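Drolham Fitted Sheet and Striped Bed Cover

Article 802. Single and small double.

The Drolham set is made for beds that are used hard: children's rooms, guest rooms, summer houses. It has two parts, a plain fitted sheet and a cover with stripes. You can buy them together or each one alone.

The sheet is cotton with elastic on all four sides. It holds on a mattress up to 16 cm high. If your mattress is higher, please write to us before you order, we can sew a deeper one in about 5 working days. Colors of the sheet at the moment: white, sand, pale lavender. The lavender is a quiet color and goes well with a bright cover, also with a lime green blanket if somebody in the house likes strong colors.

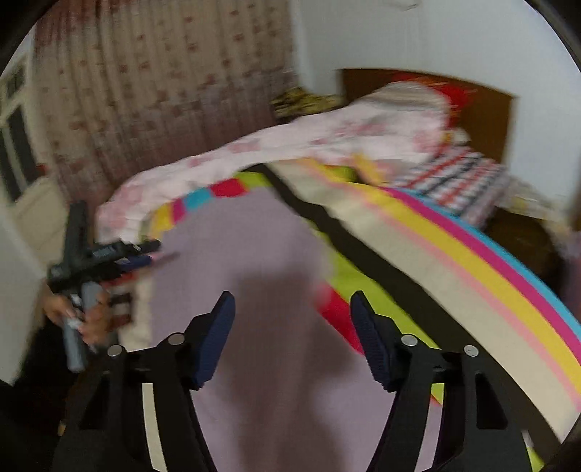 Áine Ó Gríofa wrote to us that after a year of washing the sheet is softer than on the first day, but the elastic in one corner became weak and she had to sew it again by hand. We have changed to a wider elastic from Vakulenko, and all sheets sent from June have it.

Washing: 40 degrees, the cover separately for the first 3 washes. The magenta can give some color to the water. Do not use bleach. Iron from the back side.

The stripes of the cover are woven, and the width of each band can differ by a few millimeters between two pieces. If you need two covers for beds that stand next to each other, write this in the order and Zakhar Horobets will choose them from the same roll.

Pillowcases are not in the set. The Stuvden pillowcase has the same lavender and is sold in pairs.

Delivery is from our store in Denevham. Orders that come before noon on Saturday are packed the same day. Returns are accepted if the sheet was not washed.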